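About Stolirov

Stolirov tests whether general-purpose robot arms can do ordinary chores. We do not build arms and we do not sell them. Manufacturers, housing providers and small factories come to us with a task and a machine, and we report how often the machine completes the task, how long it takes and what goes wrong when it fails.

The company was set up by Elvia Olvera and Geert Koster, who had worked together on packing lines at Rerusstead. Packing lines are kind to robots. Parts arrive in known positions, the lighting does not change, and a guard keeps people out of reach. A bedroom with a table in it offers none of this, and our first attempts to move factory methods into the home went badly enough that we decided the testing itself was the useful product.

What we test

Our household work is grouped under the name Nugroho, a set of tabletop tasks run in simulation before any hardware is booked. Typical instructions are to clear a plate, put a cup into a bowl, or move one named object and leave its neighbours alone. The rooms are furnished. Chairs stand close to the table, and the tabletop holds things that have no part in the task.
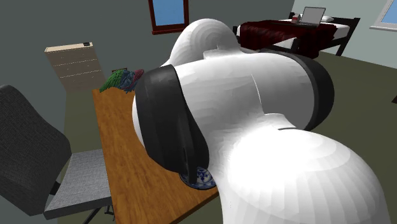

Each run is scored against the instruction as written. A cup that reaches the bowl on its side is a failure if the instruction said upright. A cup that reaches the bowl after the arm has pushed a phone to the floor is also a failure, and is logged under a separate code. Nayeli Cortés maintains the scoring rules and publishes every change to them, including those that make earlier results look worse.

The Nugroho set currently holds 1,676 task variants. Most differ only in where objects start, which is deliberate: a policy that works from one starting position and fails from the next has not learned the chore.

Where things stand

Rigid objects with a clear place to grip are handled well by several of the systems we have tested. Thin flat items, shallow dishes and anything soft remain difficult. Reaching past furniture is slower than clients expect, and recovery after a dropped object is poor across the board. Our present view is that supervised use on a fixed bench is reasonable for some shop-floor jobs – sorting, tray loading, simple machine tending – and that unsupervised use in a home is not yet reasonable for any chore we have measured.

Simulation has limits and our reports state them. Friction and contact are approximations. We repeat a sample of each set on physical arms at our Gernimbridge workshop, and where the two disagree, the physical result stands.
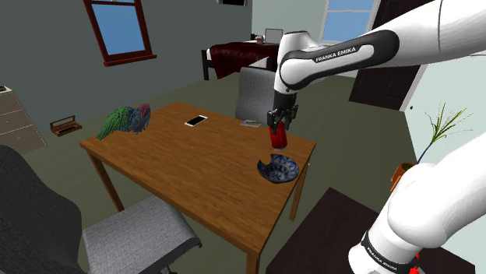
People

Elvia Olvera directs the company and signs off all reports. Geert Koster runs the Gernimbridge workshop. Nayeli Cortés is responsible for task design and scoring. Brisa Meléndez builds the simulated rooms and looks after the object library. Hjørdis Ljungberg handles client work and is the first contact for new enquiries.

Visits to the workshop are by appointment on Mondays. Clients who wish to submit a task should send a written instruction, the dimensions of the objects involved and the result they would accept as a pass.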